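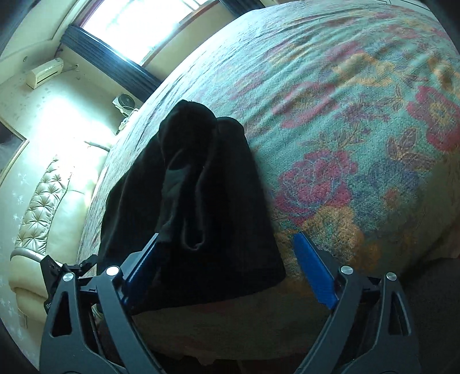

Dalal Majali wrote in after last session to say the whole thing sounded backwards: why would you go for two when you're still down 8 and a kick makes it a seven point game? Fair. Spending most of this handout on it.

Coursework > Football Coaching Theory > Unit 4 > Late-game decisions when trailing

Handout for Unit 4. Updated 2025-03-14. Bring to the film session, I won't print extras.

DOWN 14, FOURTH QUARTER

Setup. You're down 14, you score a touchdown, now down 8 with the try still to come. Assume you hold them and score again. (If you don't, none of this matters.)

Old way: kick, kick, overtime. Call overtime a coin flip. So you win half the time.

Other way: go for two after the FIRST touchdown.
- Make it: down six. Next touchdown plus the kick wins. No overtime.
- Miss it: still down 8. Next touchdown, go for two again. Make that one and you're in overtime anyway.

Say your two-point play works half the time. Half the time you make the first one and win. Quarter of the time you miss then make, overtime. Quarter of the time you miss both and lose. Add it up, count overtime as half a win - five-eighths. Better than a coin flip by a good bit.

Kicks treated as automatic here. They aren't. At our level a shaky kicker pushes you further toward going for two.

Where does it break even? Somewhere under 40 percent on the two-point play. Work it out yourselves, it's question one on the sheet. Hint: call the success rate p and you get a quadratic. Don't panic.

Reasons coaches still don't do it:
- missing the first one feels like losing the game right there
- gets blamed on the coach, a lost overtime gets blamed on the players
- "momentum" (see Unit 2, we are not doing this again)

Case: Jondgate at Braltier. Jondgate down 14, score, kick, score, kick, lose in overtime. Watch the first try. The offense is already lined up to go for two and gets waved off. Write down what you'd tell that coach, two sentences max.

DOWN 10

Need two scores, one can be a field goal. Which first?

Mostly: whichever comes easier from where you're standing, and quickly. Clock is the thing you can't get back. Teams stall at the edge of field goal range, burn three more plays chasing the touchdown, then kick anyway with nothing left on the clock. Worst of both.

But don't kick on second down with plenty of time either. You still need the touchdown later and a short field is the best chance you'll get at one.

Karaki's rule of thumb from the reading: if the next play can't reach the end zone or a first down, and the clock is running, get the kicker out. I think it's a little too tidy but use it for now. Gultico chapter says nearly the oppsite, read both.

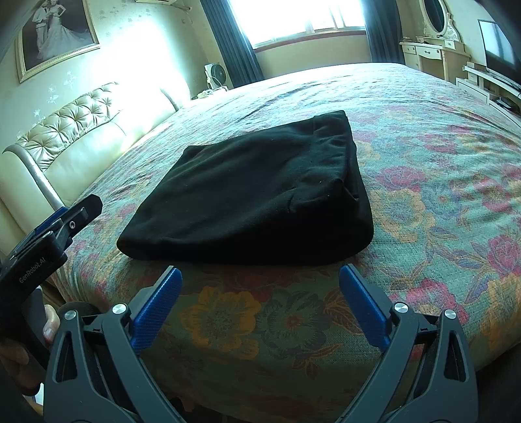 But doesn't kicking early just hand them the ball back with the lead, one of you asked on the feedback form. Yes, it does. So does scoring a touchdown. You have to get one stop (or an onside kick) whichever order you pick. The order changes how much time is left when you need the stop, it doesn't change whether you need it.

Related - timeouts. Trailing on defense, use them while the other team has the ball, not saved up for your own drive. Your offense can stop the clock with the sideline or a spike. Your defense mostly can't.

DOWN 8

It's one score but only sort of. Treat it as one score for the clock, and as worse than seven for everything else. Have your two-point play picked BEFORE the drive starts. Headset arguments after the touchdown cost you a timeout or a delay penalty, seen both.

Practice point: how many reps does your two-point play get in a season? Most staffs, hardly any. Same staffs will run over 100 extra points in camp.

FOR NEXT TIME
- question sheet, one through five. skip four, theres an error in it
- Karaki and Gultico, both short
- chart every try in one game of your choice: score before, decision, result. Any level is fine
- spring game is in April, start thinking about who is charting what

Office hours same as always, email first.

Shares: 14 | Comments: 8

Contact the course office | Copyright Football Coaching Theory | Back to top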